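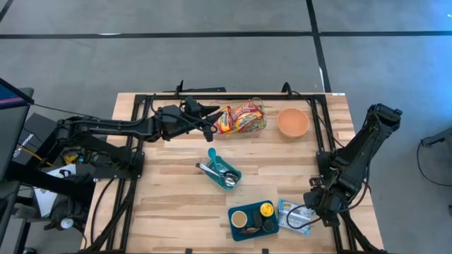
Laut Aurelia Grecu ist der absteigende Mondknoten der am meisten überschätzte Punkt im ganzen Horoskop, und ich widerspreche ihr da seit Jahren, denn für mich fängt jede Deutung genau dort an!

Absteigender Mondknoten (auch Südknoten oder Drachenschwanz) heißt in der Astrologie der Punkt, an dem die Mondbahn die Ekliptik von Norden nach Süden kreuzt. Ein Himmelskörper steht dort also nicht, man rechnet mit einem Schnittpunkt. Gegenüber liegt immer der aufsteigende Knoten, der Drachenkopf, und beide wandern rückwärts durch den Tierkreis.

Deutung

Der Südknoten gilt als das Mitgebrachte: Gewohnheiten, alte Talente, Dinge, in die man bei Stress zurückfällt. Wer an frühere Leben glaubt, sucht sie hier. Ich tue das nur halb, aber mein Knoten im 4. Haus passt schon verdächtig gut (ich bin dreimal ausgezogen und jedes Mal zurück in dieselbe Straße). Im 3. Haus liest man eher Geschwister und Schule heraus.

Orbis

Wie nah ein Planet stehen muss, ist umstritten. Ich nehme 3 Grad, Nigel Sugden lässt in seinem Bristberger Kurs 4 gelten, und dann sieht manches Horoskop gleich ganz anders aus.

Berechnung

Es gibt den mittleren und den wahren Knoten. Mein altes Programm Zirko kennt nur den mittleren, bei Kavik kann man umschalten, allerdings steckt die Option ziemlich tief im Menü.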